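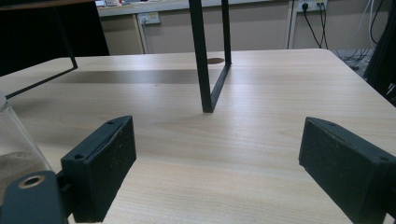
*Clunora's fingers, open over the table at Kikitz, with the sand jar off to the left.*

2022-06-11

The man who built Clunora would like me to stop calling it a robot. "It's a gripper you hold," he says. "You carry it around and you're the arm." I had come to Kikitz, the shared workshop where he rents a shelf and an evening slot, because a flyer by the door promised home automation on a hobby budget. I asked him which part was automated.

"None of it yet," he said. "That's the next part."

I have heard about the next part from a lot of builders. He has been at this one since December and asked me to leave his name out, partly because his employer doesn't know how many evenings it takes up. The idea is that you pick things up with the hand tool, a camera on it records what you do, and later a motorized arm learns from the recordings. The arm doesn't exist. He has priced one from a small supplier called Metereo and doesn't like the price.

So what does exist? Two blocky dark fingers with screw holes in the top and a pad on the inner face, a bracket, and a brass-colored ring set into the bracket. The fingers are on their fourth version. The first set cracked at the screw holes. The second set was thick enough not to crack and too thick to get under anything. He talks about the third set the way people talk about a bad landlord.

"Everybody wants to hear about the learning," he said. "I've spent most of my time on screws."

I liked him more after that. I still wanted to know what he has to show for it, and his answer was a number: 3782 recordings, all made by his own hand, most of them under a minute long. He threw out the first 300 when he found the camera had been working itself loose on its mount. Another 200 went because he'd changed the pads halfway through and couldn't say which recordings had the new ones.

I asked how he knew the rest were any good.

"I don't," he said. "I know they're not bad in the ways I've already found."

He works at the table with the black metal frames standing on it, because it's the one he could get. I pointed out that if all his practice happens at one table, in one room, with one pair of hands, he may end up with a machine that can do things at that table. He agreed a little too quickly. Other people had said it before me.

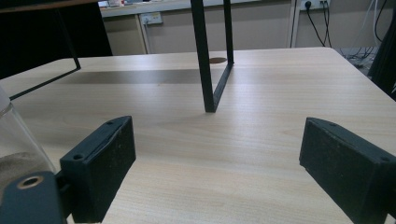

"The wood is a problem too," he went on. "It shines. You get a light patch across the middle, and then the shadow from the frames, and I have no idea what the software is going to make of that. A person doesn't even see it. I could throw a cloth over the whole thing, but then I've got recordings of a cloth."

Had he tried it?

"For one evening. It bunched up every time I set something down."

We talked about money for a while. He figures the hand tool cost him 100 dollars in parts, if you leave out the three sets of fingers that failed, and I told him I didn't think you could leave them out. He laughed and said his wife does the math my way. The Metereo arm would cost many times that, and he admitted that buying it would mean finding out whether any of this works. I suggested that might be why he hasn't bought it. He took some time with that one.

"Maybe," he said. "But the pads really aren't right yet — they grab on the way in and they stick on the way out. If I put them on an arm now, I'd be debugging two things."

That's a fair engineering answer, and it's also what a person says when he'd like to keep tinkering. I don't hold it against him. I do hold the flyer against him a bit. It says "automation" twice, and he says he'll change the wording when he reprints it.

Before I left he let me try Clunora for myself. It was heavier in the front than I wanted, and I dropped a marker twice before I got it to the other side of the table. He asked whether he could keep the recording, and I said yes.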